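Kunotitz swap room fills its tables again this December

The swap room on Hendia Street in Kunotitz opened its doors again this December, and if the first morning is anything to go by, folks around here have been saving things up all year long. The line started before 8 in the morning, with people hugging boxes and bags to their coats, and by lunchtime 131 items had been written into the big book by the door, which is a good bit more than anyone had dared to hope for!

The idea is as simple as it ever was. You bring something from home that still has some life in it, you set it down on one of the tables, and you go home with something else (or with nothing at all, if you were only clearing out a closet, and that's perfectly fine too). Kitchen things always go quickly, and so do pictures for the wall, and then there are the odds and ends that sit beside each other in a way they never would in a store, a white microwave with its cord laid over the top sharing a table with a black-framed picture of a deer's head and its fine big antlers. 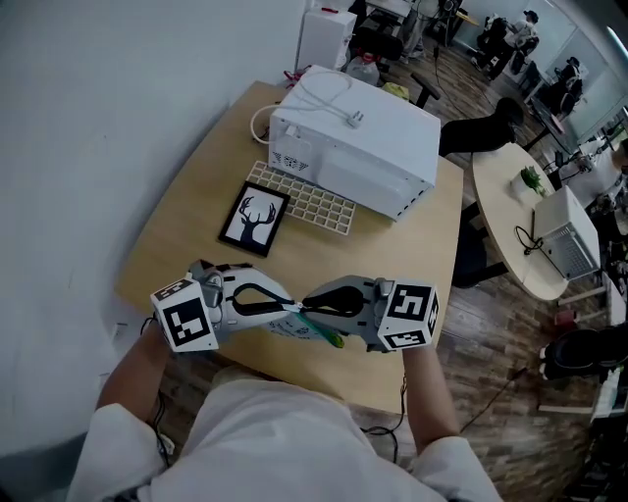 Anything with a plug gets looked over before it leaves the building, so please be a little patient if you have your heart set on a toaster or a lamp. The Procházka hardware store has kindly given 40 extension cords to the cause, and the Zolov bakery is sending over rolls every morning for as long as the swap lasts, still in their paper bags and usually gone by ten.

Larger furniture can't be taken in this year, as the room only holds so much, but a card on the notice board will do nicely for a wardrobe or a bed. Last winter 500 things found new homes this way, from soup pots to sleds. The room is open from 8 in the morning until the middle of the afternoon, and there is coffee by the door.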